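搜索 请输入关键词 搜索

机器人来上班，人做什么？

很多人一听到“自动化”，会想到工厂里的大机器。其实自动化也可以发生在一台普通电脑里，连一颗螺丝都看不见。这篇文章讲的是一家叫Jidau的公司。他们教机器人做家务，比如把杯子放回台子上，把水果收到碗里。公司里有一部分工作，从前全靠人用手来做，现在交给了电脑程序。

先说说什么叫自动化

一件事情，如果本来要人一步一步地做，后来改由机器或者程序自己做完，就叫自动化。洗衣机是自动化，地铁站的检票闸机也是。

自动化的东西不一定是机器人。机器人通常有身体，能在真实的世界里移动或者拿东西。程序没有身体，它是一长串写给电脑的命令。Jidau公司里两种都有：机器人在学做家务，程序在帮人准备机器人的“课堂”。

从前的课堂是什么样的

机器人学拿杯子，要练习很多次。同一个杯子，放在桌子左边要会拿，放在右边也要会拿，旁边多了一把勺子，还是要会拿。

Jidau刚开始的时候，公司里有一间真的练习厨房。唐尼·赫本那时候的工作叫“场景员”。机器人每练完一次，他就走进去，把桌上的东西换一个摆法，再退到黄线外面，按下开始按钮。然后等机器人做完，再走进去。

“一天下来，我大概能摆95次。”唐尼说，“最累的是腰，因为总要弯下去捡掉在地上的东西。”

有时候机器人没拿稳，杯子会掉。玻璃杯摔碎了，大家就得停下来扫地，检查机器人的手指缝里有没有碎片。所以后来他们只用摔不坏的杯子。可是真正的家里会有玻璃杯，机器人在练习厨房里一次也没碰到过。

把房间搬进电脑

后来，公司决定让机器人先在电脑里练习，练得差不多了，再到真的房间里去。

在电脑里做出一个假的房间，让里面的东西按照真实世界的规律运动，叫作“仿真”，也叫“模拟”。你玩过的赛车游戏就有一点仿真：车子开得太快，转弯的时候会滑出去。仿真房间里也是这样。桌子是硬的，东西不会穿过去。把一个苹果推到桌子外面，它会掉下来。

机器人也有一个电脑里的“替身”。替身的胳膊有多长，手指能张多开，都和真的机器人一样。替身在仿真房间里学会的动作，可以交给真的机器人去试。

Jidau给做房间的程序起了个名字，叫Cillow。它手里有一份很长的物品清单，里面有瓶子、水果、餐具、椅子和沙发。人告诉它想要什么样的家，它就从清单里挑东西，摆进房间。

仿真房间也不能只有一张空桌子。真正的家里，地方大，东西杂：吃饭的地方有木桌和木椅，靠墙立着冰箱，另一边是一张绿沙发，上面放着靠枕，阳光还会把椅背的影子投在地板上。厨房那边有红色的台面，旁边的木桌上放着勺子、刀、一个高脚杯，还有一个像芒果的水果。机器人要在这样的地方认出哪个是杯子，哪个是瓶子，还要记得哪里能走，哪里有椅子挡着。 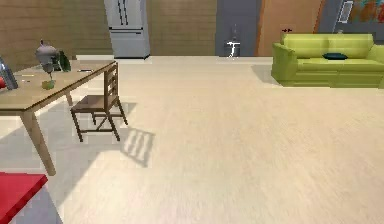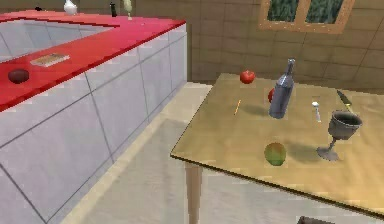

Cillow换一次摆法，用不了一眨眼的时间。到了晚上，大家都下班回家，电脑还可以接着换，接着练。公司现在用200台电脑一起做这件事，每台电脑里都是不一样的房间。

那么，场景员怎么办

这是很多小朋友会问的问题，大人也会问。程序做得这么快，唐尼是不是没有工作了？

唐尼没有离开公司，但是他的工作变了。他现在的工作叫“房间审查”。每天早上，他打开电脑，从前一天夜里做出来的房间里抽出100个，一个一个地看。

他要找的是奇怪的地方。有一次，程序把一个汤锅放在了门把手上。还有一次，一把叉子有一半陷在桌子里，怎么也拿不出来。程序不知道这样不对，它只知道清单上有叉子，桌子上有位置。唐尼以前每天亲手摆东西，一看就知道哪里不像真的家。

“人吃完饭不会把盘子摆得整整齐齐，”他说，“会推到一边，上面还搭着一根筷子。我就把这个写下来，让他们改程序。”

改程序的人是伊斯拉·陶塔希。她读完唐尼写的记录，想一想怎样把它变成电脑能懂的规则。“盘子推到一边”这句话，人一听就明白，电脑却不明白。推到哪一边？推多远？伊斯拉要把这些都写清楚。她以前很少和场景员说话，现在他们两个人的桌子挨着。

也有人的工作没有了。原来的练习厨房每天要三个人轮流看着，现在只要一个。另外两个人里，一个去了修理组，学会了给机器人换电线和轴承。另一个不喜欢整天看屏幕，去了别的公司。公司给学新工作的人安排了20天的课，上课的日子也发工资。唐尼觉得课太短了，他说自己到最后一天还不太会用表格。

有什么事变容易了

第一件是弯腰捡东西。仿真房间里的苹果掉在地上，不用捡，按一下键，它就回到桌上。

第二件是用刀练习。在真的房间里，公司不让机器人拿厨房里的刀，怕伤到人。在电脑里，机器人的替身可以慢慢学：看到刀，要先分清哪一头是刀柄。就算拿错了，也没有人会受伤。

第三件是排队。以前真的练习厨房只有一间，几个小组都想用，得在门口的白板上写名字。若埃勒·库达的小组经常排在星期六。现在她只有在做最后的测试时才要用那间厨房，星期六一般可以在家。

有什么事变难了

唐尼说，他现在坐着的时间太长。以前走来走去，一天很快就过去了。现在看房间看久了，眼睛会累，累了就容易看漏。公司规定看一阵就要站起来休息，可是忙的时候，大家常常忘记。

还有一个更难的问题：电脑里的房间再像，也不是真的。

在仿真房间里，每个苹果都一样滑，一样重。可是真的苹果有大有小，有的上面沾着水。真的抽屉有时候会卡住，要往上抬一下才能拉开。若埃勒的工作，就是把在电脑里练好的本领拿到真的厨房里试，看看哪里行，哪里不行。

她讲过一个软靠枕的例子。机器人的替身在电脑里抓靠枕，抓得很好。换成真的机器人，靠枕从手指中间滑了下去。她用手捏了捏那个靠枕，发现它比电脑里的软得多。后来伊斯拉在程序里加了几种不同软硬的靠枕，让机器人重新学。

这样的事经常发生。电脑里练，真的厨房里试，发现问题，再回到电脑里改。一个本领往往要来回好多遍，这中间每一步都有人在做决定。

谁来决定机器人算不算学会了

程序可以数机器人成功了多少次，可是“成功”是什么意思，要由人来定。

把杯子放到台面上，算不算成功？如果杯子离边缘很近，一碰就会掉呢？如果杯子放好了，可是胳膊把旁边的瓶子碰倒了呢？

埃图·哈洛宁负责写这些规定。他会去问真正做家务的人，比如在养老院厨房上班的厨师。厨师告诉他，热的东西绝对不能放在台子的边上。埃图把这一条写进了规定，从那以后，机器人就算把杯子放稳了，只要离边太近，也算没完成。

几个词，再解释一遍

自动化：原来由人一步一步做的事，改由机器或者程序来做。

仿真：在电脑里做出一个地方，让里面的东西像在真实世界里那样运动。

替身：真机器人在电脑里的样子，大小和动作都照着真的来。

测试：学完以后试一试，看看是不是真的会了。

你也可以做一做

找一张桌子，在上面放五样摔不坏的东西，比如勺子、橡皮和橘子。请一个朋友背过身去，你用嘴说，他用笔画，看他能不能把每样东西都画在正确的位置上。

你可能会发现，只说“橘子在勺子旁边”是不够的。旁边是左边还是右边？勺子的头朝着哪里？伊斯拉每天写规则的时候，要回答的就是这样的问题。

做完以后换过来，你画，朋友说。再问一问家里的大人：他们上班的地方，有没有哪件事以前是人做的，现在是机器或者程序做的？原来做这件事的人，现在在做什么？把听到的写下来，可以带到班里和同学比一比。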